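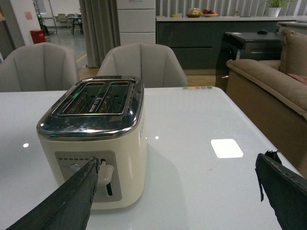

Qui sommes-nous

Zirnero est une école de football américain et de flag installée à Jurkach. Nous accueillons des joueurs et des joueuses de 7 à 18 ans, débutants ou déjà licenciés ailleurs, pour des entraînements à l'année et des stages pendant les vacances de février et d'été.

L'école a été créée par Citlali Tovar, ancienne quarterback de flag, et Filippos Sfakianakis, qui entraînait alors la ligne défensive des Grindinach. Le club ne prenait pas de joueurs avant 15 ans et beaucoup de familles de la vallée renonçaient faute de solution plus proche. La première saison s'est déroulée sur un demi-terrain de rugby prêté par la commune, avec 32 inscrits et un seul jeu de flags pour tout le monde.

Nous comptons aujourd'hui 117 élèves répartis en quatre groupes d'âge. Les plus jeunes pratiquent uniquement le flag, sans contact. Le plaquage est introduit à partir de 14 ans, après un cycle technique de huit semaines sur sacs et boucliers, et toujours avec l'accord écrit des parents. Un élève peut rester en flag jusqu'à la fin de son parcours s'il le préfère. Plusieurs le font chaque année.

L'équipe

Citlali Tovar dirige l'école et encadre les quarterbacks et les receveurs.
Filippos Sfakianakis est responsable de la défense et du cycle plaquage.
Liên Vi s'occupe de la préparation physique et du suivi des reprises après blessure.
Villads Vigfúsdóttir entraîne les 7-10 ans et organise les tournois de flag.
Mateja Dimitriou gère les inscriptions, le prêt de matériel et les déplacements.

Les entraînements

Les séances ont lieu au stade Vídalín, sur le terrain synthétique du bas. De novembre à mars, les deux groupes les plus jeunes s'entraînent au gymnase attenant. Chaque séance dure une heure et demie, échauffement compris. Les casques et les épaulières sont prêtés contre une caution de 40 euros, rendue en fin de saison. Le protège-dents et les chaussures restent à la charge des familles.

Les élèves changent de poste plusieurs fois avant 14 ans. Un enfant rapide ne joue pas forcément receveur toute l'année, et un grand gabarit passe aussi par les exercices de course et de réception. Nous fixons un poste principal au moment de l'entrée en équipe à onze, après un entretien avec le joueur.

Après l'école

Une partie de nos élèves rejoint les juniors des Grindinach, avec lesquels nous avons une convention. D'autres partent en sport-études ou continuent le flag en loisir. Plus de 40 anciens sont encore licenciés, et certains reviennent arbitrer nos tournois de printemps.

Pour une séance d'essai, il suffit de se présenter au stade à 17 h 30 avec une tenue de sport et une bouteille d'eau. L'essai est gratuit, dans la limite de deux séances.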